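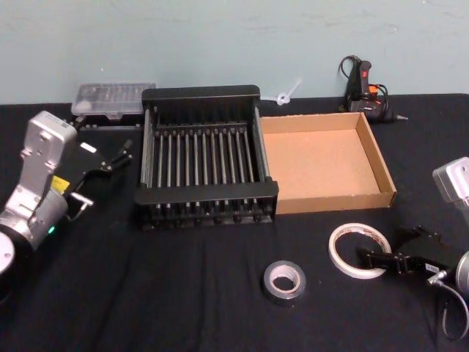 Projets étudiants – Systèmes d'information publics
31 août 2023
Équipe projet Baidoo, filière génie logiciel

Reprise du registre des dépôts de pièces de la ville de Bretport : rapport de projet

1. Contexte et objet

Le service des autorisations de Bretport enregistre les demandes d'occupation du domaine public (terrasses, bennes, échafaudages, tournages) dans une application développée en interne, puis maintenue sous contrat par la société Lernetti. Le contrat arrive à échéance et le cahier des charges du futur marché prévoit une migration vers la plateforme Zarness, déjà utilisée par le service de l'état civil.

Le projet Baidoo porte sur un périmètre restreint de cette migration : le module de dépôt des pièces justificatives et le registre qui lui est associé. Il s'agissait de produire un modèle de données cible, un outil de reprise et une analyse des clauses de réversibilité applicables. La refonte de l'interface de l'usager, la signature électronique et le paiement des redevances étaient exclus.

2. Description de l'existant

L'application actuelle repose sur une base relationnelle unique et un serveur de fichiers. Chaque demande possède un identifiant composé du code du service, de l'année et d'un numéro d'ordre. Les pièces sont rangées dans un répertoire portant cet identifiant, mais le lien entre la table des pièces et le fichier passe par le nom du fichier tel qu'il a été fourni par le demandeur. Un renommage sur le serveur rompt donc le lien sans qu'aucune erreur soit signalée.

La table des demandes comporte un champ « statut » en texte libre. L'extraction du référentiel a fait apparaître 14 valeurs distinctes, alors que la procédure écrite n'en prévoit que cinq. L'écart s'explique par des variantes de saisie (« accordé », « accordée », « accord ») et par des états créés à l'usage, comme « attente voirie », qui ne figurent dans aucun document mais auxquels les agents tiennent.

Le journal des modifications n'existe que pour les changements de statut. L'ajout ou le remplacement d'une pièce n'est pas tracé. La date de dernière écriture du fichier constitue alors le seul indice disponible, et elle a été écrasée pour une partie du fonds lors d'un changement de serveur antérieur au projet.

3. Cadre contractuel

Le contrat en cours impose au titulaire de restituer les données « dans un format exploitable ». La formule n'est précisée ni dans le corps du contrat ni en annexe. Lernetti a fourni un export au format CSV, accompagné d'une archive des fichiers, mais sans dictionnaire de données ni schéma des clés étrangères. Les deux éléments ont été reconstitués par l'équipe à partir des requêtes présentes dans le code source.

Trois points du futur marché nous paraissent devoir être rédigés plus strictement :

– le format de restitution, avec renvoi à une annexe technique versionnée ;
– la fourniture d'un jeu d'essai de restitution dès la première année d'exécution ;
– la propriété des scripts de transformation, aujourd'hui non traitée.

La durée de la phase de réversibilité est fixée à 12 semaines dans le projet de cahier des charges. Elle couvre la restitution, la vérification par la collectivité et la correction des anomalies. Le document n'indique pas la répartition entre ces trois étapes, de sorte qu'une livraison tardive par le titulaire sortant réduit d'autant le délai de vérification.

4. Modèle cible

Le modèle retenu sépare la demande, la pièce et la version de pièce. Une pièce est un emplacement attendu dans le dossier (attestation d'assurance, plan coté, extrait d'immatriculation) ; une version est un fichier déposé à un instant donné. Cette distinction permet de conserver les dépôts successifs sans dupliquer la demande, ce que l'existant ne permettait pas.

Chaque version porte une empreinte calculée sur le contenu du fichier, l'identifiant du déposant et un horodatage. Le nom d'origine est conservé à titre d'information et n'intervient plus dans aucune jointure. Les statuts sont ramenés à une liste fermée de six valeurs : les cinq de la procédure, auxquelles s'ajoute « en attente d'un avis externe » pour absorber les états créés par les agents. Le libellé d'origine reste lisible dans un champ d'archive en lecture seule.

La plateforme Zarness impose une contrainte sur les identifiants, qui doivent être opaques. L'ancien numéro de dossier est donc devenu un attribut indexé. Les courriers déjà envoyés aux demandeurs y font référence et la recherche par ancien numéro doit rester possible.

5. Outil de reprise

L'outil est écrit en Python et s'exécute en ligne de commande. Il enchaîne quatre étapes : lecture de l'export, normalisation, rapprochement des fichiers, chargement. Chaque étape écrit un fichier intermédiaire et peut être relancée isolément. Le chargement passe par l'interface de programmation de Zarness – l'accès direct à la base est interdit par la politique d'hébergement de la ville.

Le rapprochement procède par nom exact, puis par nom normalisé (casse, accents, espaces), puis par taille et extension à l'intérieur du même répertoire. Le troisième niveau ne produit qu'une proposition, soumise à la validation d'un agent. Nous avions d'abord prévu une validation automatique lorsqu'un seul candidat restait en lice ; les premiers essais ont montré que deux pièces absentes et un fichier orphelin suffisaient à produire un faux lien.

Les appels à l'interface sont groupés par lots de 1 000 enregistrements. Un lot rejeté est redécoupé par moitié jusqu'à isoler l'enregistrement fautif, qui est écarté et consigné avec le message d'erreur renvoyé.

6. Essais

La recette a été conduite sur un échantillon de 1 000 demandes, tiré de façon stratifiée selon le type d'occupation et l'année de dépôt. Les données nominatives ont été pseudonymisées avant la remise à l'équipe. Les contrôles portaient sur la présence de toutes les demandes, l'égalité des empreintes avant et après transfert, la conformité des statuts et l'accès par ancien numéro.

Toutes les demandes de l'échantillon ont été chargées. Les anomalies relevées concernent surtout des dates de décision antérieures à la date de dépôt, présentes dans les données sources, que Zarness refuse à juste titre. Le traitement proposé consiste à charger la demande avec une date de décision vide et une annotation, sans correction automatique. Le service des autorisations a accepté ce principe par écrit.

Un second défaut, propre à l'outil, touchait l'encodage des noms de fichiers déposés depuis certains postes anciens : les caractères accentués y sont décomposés. La normalisation Unicode a été ajoutée avant le deuxième niveau de rapprochement et l'essai a été rejoué sur l'échantillon complet.

7. Limites

L'échantillon ne contient aucune demande de tournage, catégorie gérée jusqu'à récemment sur tableur. Sa reprise demandera un connecteur distinct. Les temps de chargement n'ont pas été mesurés dans des conditions représentatives, l'environnement d'essai étant partagé avec d'autres services. Enfin, la durée d'utilité administrative des pièces n'est pas arrêtée pour les demandes refusées ; l'outil reprend tout, et une purge devra être effectuée dans la plateforme une fois la règle fixée par les archives municipales.

8. Suites à donner

Le code, le dictionnaire de données reconstitué et le jeu d'essai ont été remis à la direction des systèmes d'information de Bretport. Restent ouverts le connecteur pour les tournages, le test de charge et la rédaction de l'annexe technique de réversibilité, dont une première version figure en annexe B. La table de correspondance des statuts (annexe A) doit être relue par le service des autorisations avant tout chargement en production.

Contact : secrétariat de la filière génie logiciel | Tous droits réservés | Haut de page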